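3.2 Conduct of laundry trials

The rules in this section were written for the Trodstead site and took effect in March. They cover two-armed trials in which clothing is moved between a basket and a front-loading washing machine. Each arm has its own stop control, and the operator must be able to reach both without standing up. Arm speed near the door is capped at 265 mm/s.

Before a trial starts, the operator checks that the drum is still and the machine is switched off at the wall. Cables are kept out of the path of the arms. The basket goes on the floor in front of the machine, and the garment is dropped in without folding — neat piles gave results that did not carry over to home use.
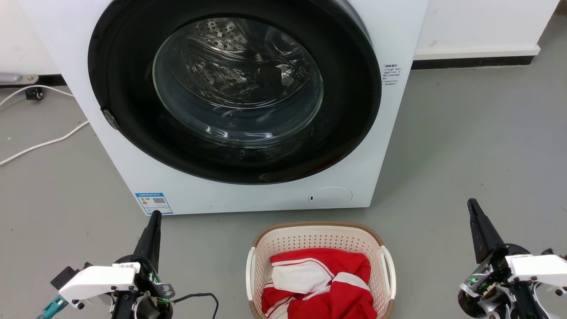
Once the arms are live, no one may step within 700 mm of the basket. If a garment catches on the door rim, the operator stops both arms and frees it by hand. The trial is then logged as a failure, even when the catch is minor. Pons and Hattori disagreed on this point during drafting, and the stricter wording was kept.

Of the 132 trials logged under the rules, 2 were thrown out over missing check sheets. The rest were passed to Hornatus for review.

Figure 2. Laundry trial set-up: front-loading machine, basket with a red and white garment, and the two grippers.

The check sheet itself is a single page and is signed by the operator before the arms are powered.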